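Hand-held demonstrations at the Traltby floor: frequently asked questions

Do I need any robotics background?

No. You need two working hands and the patience to do the same small job many times. New demonstrators get an hour with Marloes De Graaf before their first session.

What am I showing the robot?

How to do an ordinary task: opening a lid, moving an object from one place to another, picking up paper. You hold a gripper in each hand and do the task yourself. The robot later learns from the recordings.

Which tasks are running in June?

Bins, paper strips and bagging. The bin task has 339 accepted demonstrations and is still open. 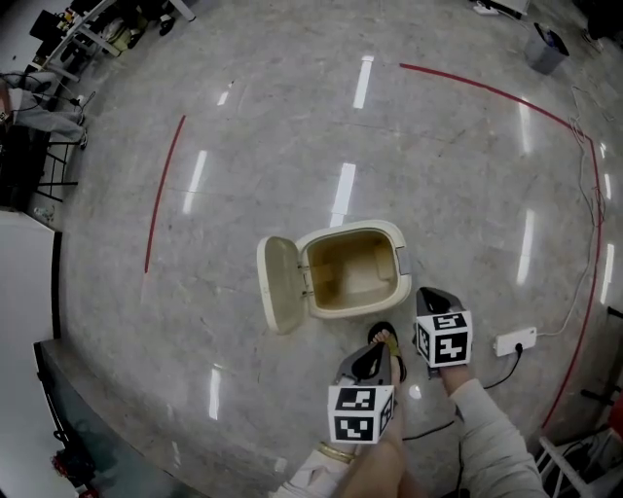
Bin task, lid open, both grippers in hand.

How is this different from remote control?

With remote control you sit at the Maes station and the arm copies your hands. It is slower, and we use it for tasks where the arm's reach matters. Hand-held work goes much faster, and you can walk around. Sign up for either one on the same form.

How many demonstrations make a session?

That depends on the task. The set called Hena had 2,602 recordings and we kept 2,439 of them. Most of the rejected ones were done too fast or had a hand covering the markers on the cubes.

Can other people be in the room while I record?

Yes. Talking is fine. Ask them not to reach into your work area until you have finished the take.

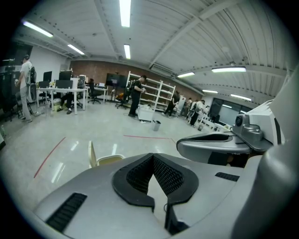

Vilgot Torvik writes: Slow down at the moment you close the fingers. I lost most of my first afternoon because I was treating it like a speed test, and Floor had me redo the lot.

What if I drop something?

Keep going if you can pick it up the way you normally would. A recovery is useful to us. If it rolls out of reach, stop the take and mark it as failed.

Do my arms get tired?

Yes, after a while. Take a break every 5 takes, or sooner if your wrists hurt.

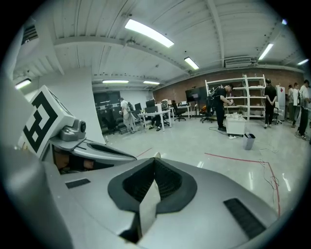

Paper strip at the gripper pad.

Who do I contact to change a booking?

Write to Frans Groen before 4 p.m. the day before. For bookings at Drososport, write to Mehwish Shaikh.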